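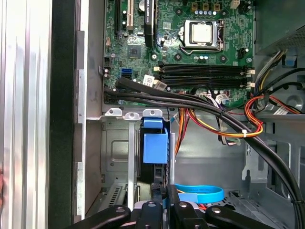

Robot arm for the refurb bench: budget questions

Bavholm site, updated Monday, October 1, 2018. Send corrections to Hugo Barrios.

Are we buying one?
Not yet. The Garer quote is good through October. Nobody has signed it.

What would it do?
Open-case work on desktop towers: pulling memory, unplugging drive leads, unlatching drives. Garer's sales sheet says "full teardown." I'd cross that out until we see one do it on our own mix of cases.

What's the hard part?
Cables. A memory slot stays where the board maker put it. Power leads go wherever the last technician stuffed them, and a bundle held with a zip tie in one tower hangs free in the next. Ask any vendor how their arm copes with that, and don't accept a video as the answer.

How many towers would it need to handle?
We took in 1,323 last year. Soledad Urquijo wants 40 finished in a shift before she'll call it useful. Garer offered "up to 64." Up to is doing a lot of work there.

Is the quoted price the whole price?
No. It leaves out the bench, guarding, spare finger pads, static protection and training. The support contract is a separate line, and it renews itself unless we cancel in writing.

Can we rent first?
Tejada rents by the month. Gayan Saha is asking whether the rent counts toward purchase. Their brochure is vague on it.

What trial would settle this?
300 towers from our own pallets, picked by us, with every stop and every human assist logged. Cameron Mowat has the log sheet. Garer would prefer to supply the towers. We said no.

Will it replace bench staff?
The quote assumes it does. Our Jornudville site still has a person beside theirs all day, so I've budgeted for one here too.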